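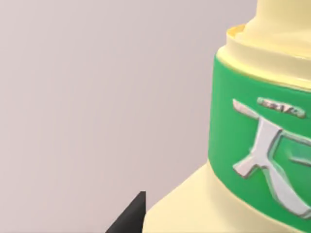

Gripper crushing bottles on the real cell, sim says all fine

Started by dozylathe, July 2024

dozylathe
We trained a pick on bottles in simulation and moved it to the cell at Brorkbridge. In sim it passed 600 picks with nothing dropped. On the real arm it squashed 3 bottles in the first 10, and one of those split at the shoulder and went all over the conveyor. The force limit is set to 40 in both. Supplier (Clellico) says our bottles are out of spec. Has anyone else had this?

wetsump
"Out of spec" is what they told us in April as well. Was your sim bottle a rigid body? If so, it can't squash, so of course it passed.

dozylathe
Rigid, yes. But the force reading should still have gone over the limit if it was gripping too hard.

wetsump
Should it? Depends where the number comes from. Ours was worked out from motor current and lagged badly when the fingers closed fast. I wouldn't trust a limit I hadn't checked with a load cell between the fingers.

Flivomholm_nights
Not convinced it's the force. Pointed fingers on a round bottle put all the load on a tiny patch. Swap to wide padded ones and try again before you blame the software.

wetsump
Pads hide it. You'd still have a limit that doesn't limit, and one day it closes on a hand.

Flivomholm_nights
The hand shouldn't be in there, that's what the guard is for. We run Valdebenito pads and haven't split one.

wetsump
Haven't split one yet. How full are yours?

dozylathe
Put a load cell in this morning. Set to 40, it peaked well past that on a fast close – slow close was fine. Clellico now want a video. The cell stays locked off until they explain the peak, and I'm ordering pads anyway.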